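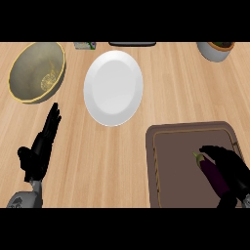
Informe de avance: recuperación de la red de riego de Garnwood

Destinatario: Oda Haugen, Fundación Pandville
Responsable técnico: Stellan Forsberg
Fecha: 4 de abril de 2022

1. Estado general

La obra civil del ramal norte está terminada. Se han sustituido 2.054 metros de tubería de fibrocemento por polietileno de alta densidad y se han instalado 9 válvulas de seccionamiento. El ramal sur sigue en fase de excavación. El retraso respecto al calendario aprobado es de siete días y corresponde a la demora en el permiso de cruce de la carretera comarcal.

2. Ensayos

El ramal norte superó la prueba de presión con una duración de 60 minutos. Se detectó una pérdida en la unión de la arqueta de cabecera; se rehízo la soldadura y se repitió el ensayo completo con resultado conforme. Las actas firmadas figuran en el anexo B.

3. Suministros

El proveedor Tóth ha entregado los contadores volumétricos. Queda pendiente el cuadro de mando de la estación de bombeo, adjudicado a Stevari. El fabricante ha comunicado un nuevo plazo de entrega para junio. Hasta entonces las bombas se accionarán en modo manual.

4. Ejecución presupuestaria

El gasto certificado se mantiene dentro de la partida de obra. La reposición de firmes ha superado lo previsto por la aparición de roca en la traza. Se solicita autorización para cubrir la diferencia con cargo a imprevistos, sin modificar el importe total de la subvención.

5. Trabajos del próximo periodo

Cierre de zanjas en el ramal sur.
Montaje de hidrantes y ventosas.
Calibración de contadores con la comunidad de regantes.
Remisión de planos finales del ramal norte.

Se ruega respuesta sobre el punto 4 antes de la próxima certificación.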